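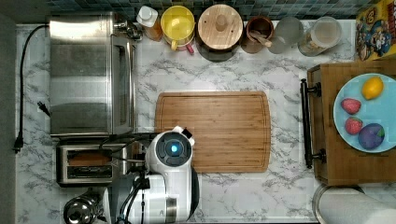 How to Put an Invisible Zip in a Skirt Without Buying the Special Foot
By Napaporn Srisuk
June 7, 2021

Every second pattern I open tells me to buy an invisible zip foot. I own one. It came in a packet with 7 other feet I have never used, and it is made of a plastic that flexes when you look at it. I have put in more than 30 invisible zips since then and I used it for two of them, both of which I unpicked.

So this is how I do it with the ordinary zip foot that came with the machine. It suits a plain skirt with a centre back seam. If your fabric is velvet or anything slippery, tack everything by hand first and expect it to take all afternoon.

What you need

An invisible zip at least two centimetres longer than the opening. Patterns give a length as if it were law, but a longer zip is far easier to sew, and you can shorten it afterwards.
Your normal zip foot.
A strip of light iron-on interfacing, cut 2 cm wide.
Hand needle and thread in a colour you can see.
An iron.

You'll notice there is no wonder tape on the list. Plenty of people swear by it. I found it gummed up my needle, and on thin cotton it left a stiff ridge even after washing. Tacking takes five minutes.

Before you sew

Leave the centre back seam open from top to bottom. Older instructions have you sew the lower part first, which works for a normal zip but makes an invisible one a wrestling match.

Iron the interfacing strips to the wrong side of both seam allowances, along the part where the zip will go. I used to think this was fuss. Then I made the same skirt twice in the same linen, once with and once without, and the one without had a seam like a lettuce leaf.

Mark the stitching line on the right side with chalk. Mark the bottom of the opening too, on both sides.

Now open the zip and press it from the back with a cool iron, so the coils roll away from the tape. A lot of tutorials say you can skip this if you have the special foot. You can't, or at least I can't. Keep the iron cool, as the coils are plastic.

Sewing the first side

Lay the left back piece right side up. Put the open zip face down on it, with the coils sitting on your chalk line and the tape pointing towards the raw edge. The top stop goes just below where the waistband seam will be. Tack it in place down the middle of the tape.

Set the zip foot so the needle comes down on the side nearest the coils. Start at the top and sew slowly, rolling the coils flat with a fingernail just ahead of the foot. You want the stitches right beside the coils but never in them. If you catch one, the zip will stick there for the rest of its life, so unpick and redo that bit.

Stop at your bottom mark and backstitch.

The second side

People go wrong here and blame the foot. Close the zip, lay the other back piece against it and put a pin where any seam or notch has to meet. Open the zip again and check the tape isn't twisted. Tack, then close it and look at it from the right side before you go anywhere near the machine.

Move the foot across so the needle is on the other side, and sew from the top down again. Going down one side and up the other shifts the fabric, and you get a waist that doesn't match.

Closing the seam below

Pull the tail of the zip out of the way. Put the skirt pieces right sides together and start sewing one or two stitches above where the zip stitching ended, a thread's width to the outside of it. Carry on to the hem. If there's a small bubble at the base, the usual advice is to press it out. Pressing hides it until you sit down. Unpick three centimetres and do that part by hand with backstitch.

Sew the loose tape ends to the seam allowances only. Make a new stop by stitching over the coils several times, then trim the tail.

Is the special foot ever worth it?

Perhaps, if you make dresses to sell and the foot is metal and made for your exact machine. My friend Nuanchan Kaewsai has one like that and her zips are lovely, but her zips were lovely before she bought it. The universal plastic ones I'd leave in the shop. Put the money towards a couple of spare zips and practise on an old pillowcase, sewing the same zip in and taking it out again until you can do it without swearing.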